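Drench interval on fall lambs, Jiltex vs. Clurnumix
Small Ruminant Board > Parasites and Health

skellon_ridge
Posted 07/12/2022
Our flock health plan has lambs on Jiltex at weaning and again at a fixed interval, regardless of egg counts. Last August the post-treatment counts came back higher than I wanted. The vet suggested switching to Clurnumix for the second dose. Before I rewrite the plan I would like to hear from anyone who has run the two products back to back. Lambs are on grass, no creep, rotated every 10 days.

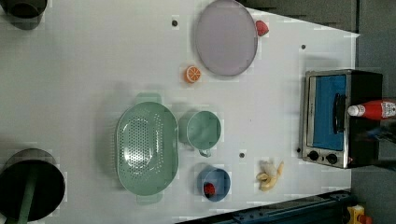 Page 2

Marlene Steinbach
What does "higher than I wanted" mean? You need a paired count, same animals, before and after. A pooled sample from whoever happened to be standing near the gate does not tell you whether the drug failed. Check the gun calibration too. Ours was under-delivering by 2 ml and we blamed the product for a whole season.

skellon_ridge
Pooled, yes. Gun was checked against a syringe before we started. Dose was set to the heaviest lamb in the group.

harms_lane
I would drop the fixed interval before changing the product. If you treat every lamb on a calendar you leave no untreated worms on the pasture, and the next generation comes from whatever survived. Score eyelids, treat the pale ones, leave the rest alone.

Marlene Steinbach
Eyelid scoring only covers barber pole worm. In a wet fall with mixed species you can have scouring lambs with good color. I would not build a plan on that alone.

harms_lane
Agreed on the limits. I still count before I treat, and most of the group gets skipped. 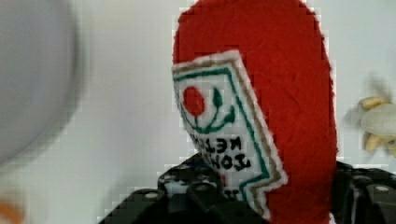 Dörte Teuber
Switching for the second dose only makes sense if the two are in different drug classes. Read the active ingredient on both labels, not the trade name. And 10 days is long for a paddock in warm weather — larvae can be on the grass before the lambs leave it.

skellon_ridge
Will check the actives tonight. Shortening the rotation means more fence than I own.

Marlene Steinbach
Then cut hay off one paddock and put the lambs on the regrowth. Pull the paired samples first, though.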